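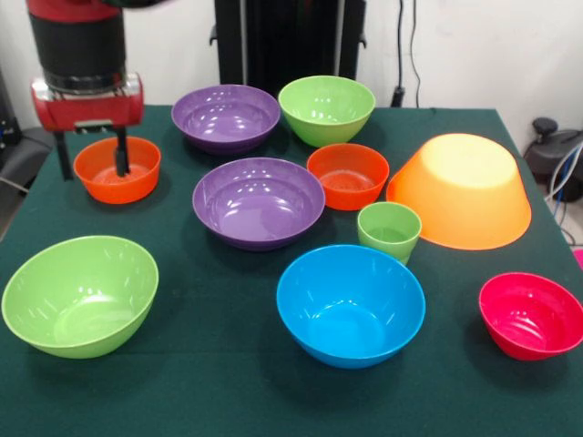 How many dishes does one person need?
Fewer than I owned before I moved. I got by on two bowls, one plate and a mug for most of June, while the rest sat in boxes, and I didn't miss the others until people came over.

The move was 261 miles, from a house with a pantry to an apartment in Wetlow with four kitchen cabinets, one of them mostly taken up by a pipe. The movers quoted me $975 and the kitchen was a big part of the load. I had wrapped all of it myself, in the evenings, without asking whether I wanted any of it.

My friend Maritza came by to help unpack. Her rule is that you only open a box when you need something in it. I tried that for three weeks. I opened the one with the colander, the one with the good knife, and one marked MISC that turned out to be extension cords and a gravy boat.

Then my sister-in-law and her kids visited and we ate chili in shifts. So I went through the rest in one afternoon. I kept bowls, because I eat nearly everything out of a bowl – soup, rice, cereal, salad. I kept six plates. The wedding china went to Nayeli, who has a cabinet for it and uses it. The big serving platters went to the thrift store on Rengifo Street, along with a fondue set I had moved twice.

Still undecided: my mother's cake stand. It doesn't fit in any of the cabinets. For now it's on top of the fridge with onions on it.

Next I need to deal with the towels.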